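共享工坊通讯:机械臂学抓菜,七月进展

阅读时间:6分钟

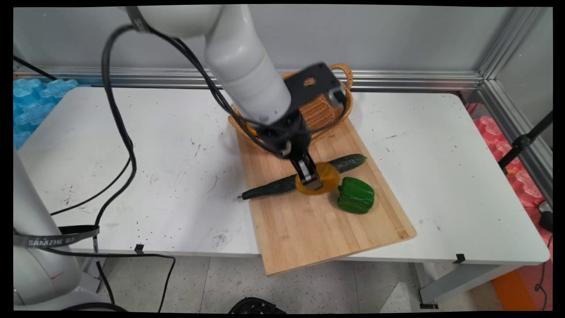

夹爪落在橙黄色圆片上,下面横着一根黄瓜。

Dhillon 工坊后间的机械臂项目进入第二个阶段。上个月的通讯里写过装台子的过程,这一期写抓取。负责人还是 Ximena Mansilla 和 Adelino Seixas,软件部分由 Kanchan Uniyal 接手。

项目的目标没有变:让机械臂从一张普通桌子上拿起蔬菜水果,放进篮子,中间不用人伸手。以前练的是积木和纸盒,尺寸规整,表面也平。换成菜以后,原来那套参数基本不能用。黄瓜表面有疙瘩,两指夹爪夹上去接触面很小;青椒有棱,角度偏一点就会滑开。最麻烦的是薄片,叠在别的东西上面时,夹爪下得深了会顶到底下那一层,下得浅了又夹不住。

眼下练的就是薄片这一项。黄瓜斜放在竹砧板上,圆片搭在黄瓜中段,青椒放在旁边当干扰物,篮子在后面。夹爪从上方竖直下去,两指合拢,提起,移到篮子上方松开。Ximena 把这套动作拆成四段分别记录,哪一段出错就只改哪一段。

夹爪

夹爪本体是黑色方壳,两根平行手指,指面贴浅灰色的垫片。垫片换过几种材料。最早用的是硬橡胶,夹积木没有问题,夹切片会留下压痕,有时直接把片夹断。后来 Anselmo Cuadros 从 Zoswood 买了一批软垫,裁成指面大小,用双面胶粘上去。软垫容易脏,每次练完要擦,胶也撑不了太久,边角翘起来以后夹持位置会偏。目前的做法是每次开机前用手指按一遍四个角,翘了就换。裁好的备用垫片放在工具柜第二层,用完最后一片的人请在白板上写一声。

夹持力的设定也重新做过。原来的程序用固定开合距离,不管夹什么都合到同一个位置。Kanchan 改成了看电机电流:合拢过程中电流升到设定值就停。这个值切片用一个,整根黄瓜用一个,两者差得比较多,所以程序启动时需要先选类别。忘了选的话默认按切片处理,夹整根黄瓜会掉,但不会夹坏东西。

测试情况

七月上旬集中做了一轮。同一种摆法重复抓取400次,分几个晚上完成,每次由在场的人摆放,位置允许有小的偏差。前面的失败多数出在下降高度上,砧板本身有厚度,黄瓜又有粗有细,按桌面高度算出来的数值差一点就不行。后来加了一步:下降到接近位置时放慢,碰到东西就停,再往上退一点才合拢。加了这一步以后,单次动作的时间从29秒变成34秒,慢了一些,掉片的情况明显变少。Ximena 认为速度以后再说,先把高度问题彻底解决。

还没有解决的有两处。一处是圆片粘在黄瓜上,提起来时黄瓜跟着动,整根转半圈,下一次摆放就要重来。另一处是松开以后圆片粘在指面上不掉。Adelino 试过松开后让夹爪快速张合一次,多数时候能甩下去,偶尔甩到篮子外面。他打算下个月换一种表面带纹路的垫片再看。

线缆

有几位成员提过线的事。机械臂上的黑色线缆目前是松松地绕过夹爪,再从桌边垂到地面,留了比较大的余量。这样腕部转动时不会扯到接头,缺点是弯弯的一大圈挂在外面,人从旁边经过容易碰到。Adelino 用 Jomerex 的软管做过一段护套,套上以后太硬,机械臂转到外侧时会把夹爪带偏,已经拆掉。接下来准备改用布质护套,只包从桌边到地面那一段,上面仍然放开。在改好之前,经过那一侧请绕行,不要跨线。

桌面和用具

桌面用的是工坊的旧白桌,磨痕和黑点擦不掉,不影响使用。视觉程序起初会把一些深色的点当成物体,Kanchan 设了一个面积下限,小于这个面积的一律忽略。桌子前沿的两个黑色小夹子请不要取走。砧板是斜着放的,有一角伸出桌沿,走动时留意不要撞到,撞歪以后需要重新标定。

练习用的菜由参加的人轮流带。真菜放在后间不过夜,练完当晚带走或者丢进厨余桶。碰过夹爪的菜不要再吃,指面垫片和胶都不是食品用的。圆片的厚薄请尽量一致,太薄的会软下去,夹爪够不到边。

程序和记录

代码仍然放在工坊的共享盘里,文件夹名是 Nondura。里面有三个子目录,分别是控制、视觉和记录。控制目录下的旧版本已经归档,请从最新的那一份开始改,改之前先复制。上个月有人直接在主文件上改了速度上限,后面的人开机时没有看到,机械臂第一下走得很快,好在桌上没有东西。现在主文件设成只读,需要修改的找 Kanchan。

记录表由 Thérèse Sutherland 整理。每一次失败请写清楚停在哪一段:下降、合拢、提起还是松开。只写“没成功”的行她没有办法归类,这个月一共有13行是这样,已经剔除。

开放时间和分工

后间晚上七点开门,十点断电。开机必须有两个人在场,一个操作,一个守着急停按钮。第一次来的成员先看一轮,再由 Ximena 带着走一遍开关机步骤,之后可以自己排时间。排班表贴在后间门口,请用铅笔写。

下个月的安排是把青椒加进抓取对象。青椒形状不规则,从正上方夹不一定合适,Anselmo 在画一副加长的手指,想让两指能包到侧面。图纸画好以后会放进共享盘,打印由他自己来做。家里有不同大小的青椒、茄子可以带来,圆的长的都要。

另外需要一个旧台灯,能夹在桌边、灯头可以转的那种。晚上后间的顶灯照下来,青椒表面反光比较强,视觉程序有时会把一个青椒认成两个。有闲置的请联系 Adelino,或者直接放在后间门口的架子上,贴上名字。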